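Kesis Bench Cell - single arm tabletop pick and place

Home / Equipment / Arm cells / Kesis Bench Cell

Stock: 9 units at the Nodcombe warehouse. Next batch due March.
Order code 308. Quotes good for one budget quarter, ask if you need longer.

One arm, one pedestal, one work table, two-finger gripper. For labs and small shops doing mixed handling of light objects. Sim package included so you can plan the layout before spending on floor space.

Simulated cell, small-object handling:
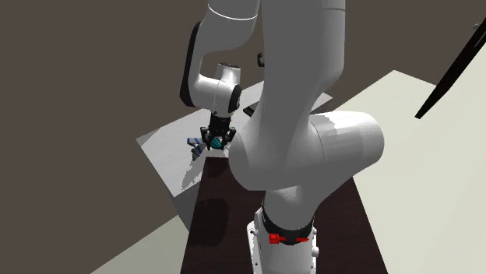
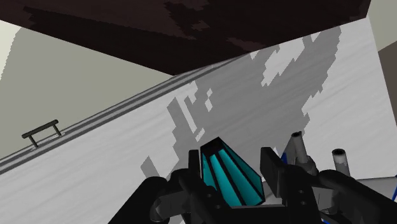
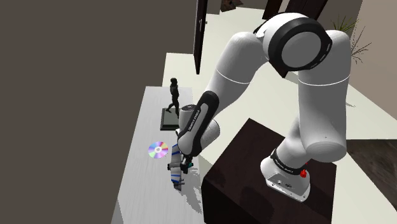 Can we buy the sim package first and the hardware later?
Sim license is sold on its own, and what you paid for it comes off the hardware invoice if you order within 300 days. Keep the original quote number, accounts will ask for it.

What's in the base order

Arm and controller
Pedestal, bolt-down, dark finish
Work table, light gray top
Two-finger gripper, fitted and checked before shipping
Wrist camera mount (camera NOT included, see options)
Sim package, one seat
Cable set, one spare emergency stop

Not in the base order: compressed air, guarding, network switch, anchors for your floor type. People forget the anchors. Please dont forget the anchors.

Options

Illow fingertip set - soft pads, three widths. Good for smooth or slippery items, wears faster than the stock tips so budget a second set for year one.
Matubbar cart base - swaps the pedestal for a locking cart. Slower to re-zero after a move. Fine for teaching labs, wouldn't put it on a production line.
Second sim seat - cheaper than you'd think, ask.
Wrist camera, calibrated at our end.
Extended table, same height, longer top.

Planning numbers

Shipping weight, crated: 102 kg without the table. Table ships seperately, flat, usually the day after.
Needs two people and a pallet jack. Check your elevator.
Power: ordinary wall outlet, own circuit preferred.
Setup: a day for mounting and wiring, another for calibration and first picks. Leave slack in the schedule if your IT group has to approve the controller on the network - this is the step that holds up most orders.

Budget notes

Get the following on one purchase order if you can: base cell, fingertips, anchors, freight. Splitting them means separate freight charges and we can't merge them after the fact.
Service plan is optional in year one, covered by warranty anyway. Price it in from year two.
Training is per session, not per head. Fill the room.
Grant buyers - we can split the quote into equipment and services lines, say so when you ask.
Consumables are pads and cable clips mostly. Small money but put a line in.

Before you order

Run your own objects in the sim. Thin flat stuff lying on the table is the hard case for a two-finger grip, tapered shapes depend a lot on approach angle. Send us the object list with sizes and we'll tell you which tips to quote.
Measure the reach to the far corner of your table, then check it again with the gripper pointing straight down. Reach on the spec sheet is measured to the flange and a downward grip eats into it.
Leave room behind the pedestal for the elbow to swing.

Lead time and returns

In stock units leave Nodcombe within the week. Carts and extended tables take longer, date goes on the quote.
Unopened options can come back for credit. Opened fingertip packs can't.
Damage in transit: note it on the driver's slip before signing, then call the parts desk. Desk closes 4 pm.

Request a quote | Download spec sheet | Add to compare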